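Zaladholm, by Leonardo Longo
Jorko Press, paperback, 316 pages
Reviewed December 22, 2018

Zaladholm is the second of Longo's procedural mysteries and the first to keep its detective in one building for most of its length. Inspector Dursun is sent to a decommissioned ferry terminal to certify an inventory before demolition. One of the listed items is a safe. The safe contains a passenger manifest with 113 names, and the sailing it records carried 112.

The premise is handled methodically. Longo gives the manifest in full as an appendix, and the text refers to it by line number. Readers who dislike flipping to the back will find this a nuisance, particularly in the ebook, where the links return you to the start of the chapter instead of the paragraph you left. In the paperback it works well enough with a bookmark.

The structure is 12 chapters, each covering one interview. Dursun's questions are set in ordinary type and the replies are reported in summary, so direct speech from a suspect is rare and usually significant. Chapter four breaks the pattern with a straight transcript. I went back to it after finishing and found that the main clue is on its second page, in a remark about tide tables. 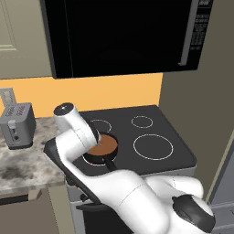
Pacing is the weaker side. Chapters six and seven both cover the February crossing from the crew's point of view, and the second account adds only the purser's absence from the bridge. An editor could have merged them. The subplot concerning Dursun's pension dispute is resolved by letter, off the page, and has no bearing on the case.

Fair play is observed. The solution depends on three facts, all of them stated before chapter nine, and the timetable holds up if you write it out. My one objection is to the harbour plan on the endpapers, which places the slipway on the wrong side of the customs shed. Chapter ten puts it to the east — correctly, for the purposes of the plot.

Manuela Parisi's translation is plain and consistent. She leaves the ranks untranslated and supplies a short glossary. Her earlier work on Rerkby, the first in the series, was stiffer in the dialogue. Rerkby need not be read beforehand, although its ending is given away on page 40 here.

Binding is glued, the paper is thin and the print is small. Recommended for readers who like timetables and documents. Those who want a chase should look elsewhere in the Jorko list.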